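Power at the desk: how Brodport runs its shared benches

Suryani Lumenta has looked after the electrical fit-out at Brodport for three years. The firm rents desk space to small engineering teams, and her job covers everything between the distribution board and the socket a tenant plugs into. We spoke to her in January, at a spare desk on the open floor, mainly on one subject: power strips, and why she prefers them on top of the table.

The building was taken over with floor boxes already in place. They were set out for an earlier tenant on a fixed grid, and the present desks do not follow it. "The boxes were in the wrong place for nearly every desk," Lumenta says. "Moving one meant lifting the floor and closing that part of the office. We costed it and left them alone."

What the firm did was run one feed from each usable box to a desk position and finish it with a strip on the work surface. Lumenta tried fixing the strips under the table edge first, in trays supplied by Tritano. The trays held well enough, but tenants could not see which plug belonged to which device, and they pulled out the wrong one. "You had people on their knees with a torch. Twice in one month a team lost a test that had been going all night, each time from a plug pulled by a neighbour."

Bringing the strips up to the surface dealt with most of that. A loose strip can be turned to suit the work, and the plugs can be read from a standing position. She asks tenants to put a plug that must stay in at one end of the row, well away from the ones that come and go.
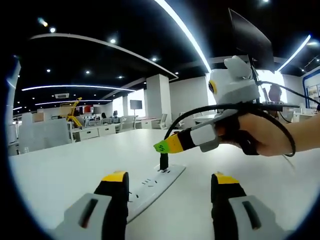

White power strip on a desk at Brodport, with a plug in the socket at the far end.

The drawback is movement. A strip that is not fixed will travel when a plug is pushed in or drawn out, and a stiff socket makes it worse. Lumenta's advice is to hold the body of the strip with one hand and pull the plug straight up with the other. Rocking it from side to side spreads the contacts, and a spread contact runs warm under load. "When a plug drops in with no resistance at all, I take the strip away. I don't wait for it to discolour."

Each strip carries a number in the firm's register, which currently stands at 153 entries. She inspects 50 of them in each round and records the state of the cable, the sockets and the plug top. In the last round 23 were withdrawn. Most had damage where the cable enters the body, which she puts down to strips being dragged across the desk by the lead.

Load is handled by a plain rule. Tenants may draw up to 900 watts from one desk position without asking. Above that they send her a list of equipment and she arranges a separate feed. Heaters and kettles are not allowed at the desks in any case. Nor is plugging one strip into another, a practice she still finds now and then - usually after a team has moved and come up short by a metre.

On colour, she has no strong view. The strips match the white tables because the letting side of the business asked for it. "White shows the dirt, and for inspection I quite like that. A scorch mark shows up as well."

She is now comparing two replacements, one from Medrano and one from Vustgate. The Medrano strip has a heavier body and stays put better. The Vustgate strip has wider spacing between the sockets, so a bulky adaptor does not cover the one beside it. Neither does both. A sample of each will go out to desks near the windows, where the teams change equipment most often, and Lumenta expects to place the order once the next inspection round is complete.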